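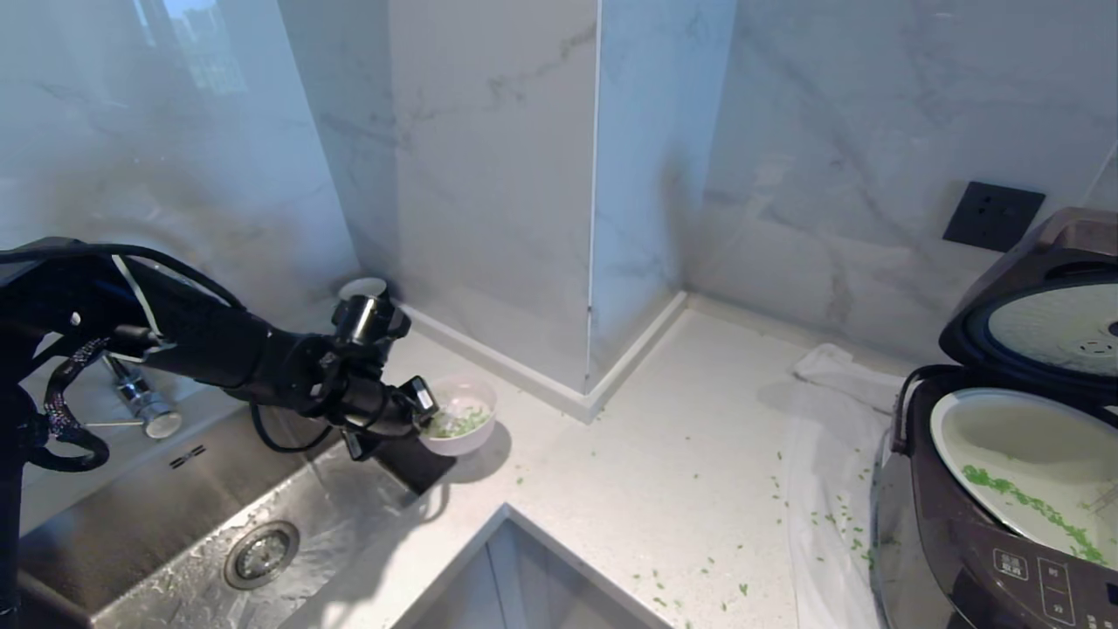
キッチン用のロボットアームを買うなら、カタログを開く前にまずメジャーを持って台所に立ってください! 私はこの順番を逆にして、最初の見積もりを丸ごと作り直すことになりました。見るべきは腕の長さより、置き場所と、腕が通る空間です。わが家のようにシンクのすぐ横で刻みねぎの小鉢を扱わせたいなら、アームは水栓をよけながらシンクの上を越えて届かなければなりません。壁の角に柱が出っ張っている台所だと、奥のほうは思った以上に狭くなります。炊飯器のふたも、必ず開けた状態で高さを測ること。閉じた寸法で計画すると、あとで泣きます。

測る場所のメモ
・土台を置く位置から、いちばん遠い作業場所まで
・シンクの縁から水栓の先までの高さ
・ふたや扉を全部開けたときの高さと幅
・コンセントまでの距離(ケーブルがたるむ分も足す)

土台の固定には奥行き30センチをみておくと安心です。私が比べたのはPrasardの卓上型とBrirnonoのレール型で、どちらも魅力的でした。卓上型は引っ越しても持っていけるし、レール型は調理台を広く使えます。賃貸なら卓上型、持ち家で棚の改修も考えているならレール型、というのが今のところの私の結論です。

予算は「本体」と「それ以外」に分ける

ここがいちばん声を大にして言いたいところ! 本体の値段だけ見て決めると、指先やカバーを買うお金が残りません。私は本体が予算の90パーセントを占める計画を立ててしまい、水よけのカバーを後回しにして大後悔。水まわりで使うのに、カバーなしで動かすわけにはいきませんよね。見積もりをもらうときは、次の項目を別の行に書いてもらいましょう。

・交換用の指先(食器用と食材用は分けたい)
・防滴カバーと、その替え
・ケーブル留め
・設置と初期調整の費用
・保証の延長

指先はGuthrieの薄型が気に入っています。小さな器の縁をつまむ仕事には、先の細いものが断然向いています。ただし、ねぎのような細かい食材をこぼさず移すのは、指先を替えただけでは難しいです。すくう道具を一緒に買うか、器ごと運ばせる段取りにするか、先に決めておくと買い物がぐっと楽になりますよ。

試用期間は短くてもいいから必ず付ける

Ornarのレンタルは10日間から借りられて、迷っている人にはぴったりでした。借りている間は、いつもの散らかり具合のまま使うのがコツです。布巾が丸まっていたり、ポリ袋が広がっていたりする調理台で試さないと、本当の使い勝手は見えてきません。薄い袋は引っかかりやすいので、手前に寄せる置き場を一つ決めておくといいです。白い台に白い器という組み合わせも要チェック。色付きのトレーを敷くだけで認識が安定する機種もあるので、販売店に聞いてみてください。

支払いは分割にしました。18回払いで、ちょうど保証が切れる前に終わる計算です。払い終わる前に保証が切れるのはどうしても嫌だったので、ここは粘って条件を合わせてもらいました。

あと、買う時期。うちの近くの店では11月に展示機の入れ替えがあって、型落ちがかなり手頃になります。展示機を選ぶなら、関節の音とケーブルの被覆は自分の目と耳で確かめて、指先が新品に替わるかどうかも忘れずに聞くこと。私はこれで浮いた分を、替えのカバーに回しました!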